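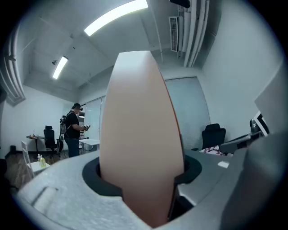 Zalton hand-held gripper kit: progress report, May
Prepared by Rongrong Yao for Gheorghița Moldovan

Status: on schedule. Two items need a decision.

Work completed
The Zalton kit was evaluated against the data collection requirements in the Astia work plan. We recorded 356 demonstrations of the 1000 planned. Of these, 300 passed the automatic tracking check. The rejected recordings were mostly lost to tracking drift during fast wrist turns, and will be repeated at lower speed.

Finger wear
The fingers are rated by the supplier, Tedesska, for 80 hours of use. Our first pair developed a small tear near the base before that point. Tedesska has agreed to replace it under warranty. The collar and housing show no damage.

Software
The Ren export tool handles single recordings correctly but stops on batches containing an empty file. A script now removes empty files before export. The fault has been reported and no release date has been given for a fix.

Decisions requested
1. Approval to buy a second set of fingers, so that collection does not stop during warranty exchanges.
2. Agreement to drop the fast-turn tasks from the first data release.

Next period
Complete the remaining recordings and repeat the grip force calibration. The next review call is on Thursday.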